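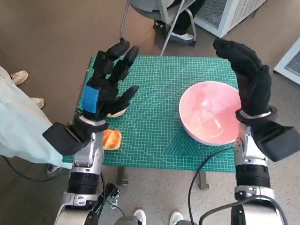

What do you do at Kivport Table?
We teach people to put together simple food at a small table, with a few things on it and plenty of time.

Kivport Table began with a borrowed room, a bag of bread and a bowl from Heledd Edwards' own kitchen. Heledd had been teaching evening cooking classes for years and kept meeting people who wanted to start much further back than her recipes did. How do you hold a slice still while you spread something on it? Where should the bowl go if you reach for it with your left hand? She loved those questions! So she built a school on them, and we're still finding new ones every week.

We now run classes out of two rooms on Dirirley Street, with 80 places each season, and 1,244 people have come through the beginner course so far. Some are teenagers getting ready to live on their own. Some are learning their way around a meal again after an illness, and some just never got the chance before (one gentleman told us he had eaten toast every day of his life and never once made it himself).

How a class works

We keep the tables small on purpose. A big counter fills up with stuff, and then everybody is hunting for the spoon. At our tables you get a mat, a bowl and whatever we're eating that day, usually bread and some fruit to begin with. Gridded mats are a favorite with Heledd, who picked up the habit from her sewing days. The lines make it so easy to say "put the bread two squares over" and have everyone know exactly what you mean. They're for laying things out, and the slicing happens on the boards by the sink.

Groups have no more than 10 people. Chairs are always out, and you can sit down and watch for as long as you like before you have a go. Plenty of people spend their whole first visit that way and come back raring to start.

Who we are

Heledd plans the courses and teaches the beginners. Jérémie Fleury joined us from the Texier bakery, where he worked the early shift, and he brought his rye starter with him. He runs the Sunday bread table, and if you have ever wondered why one loaf tears and another one slices cleanly, he will happily talk to you until we lock up. The two of them also wrote the Cillico cards, our set of picture recipes that go home with every student. The fruit bowl card is the one people ask to have replaced, mostly on account of juice stains.

Come and see us

Our next beginner course starts in April. The front door opens at 9:30 in the morning, the kettle goes on right after that, and visitors are welcome to stay through the first class. Wear sleeves you can push up, and tell us when you sign up if there's anything you can't eat.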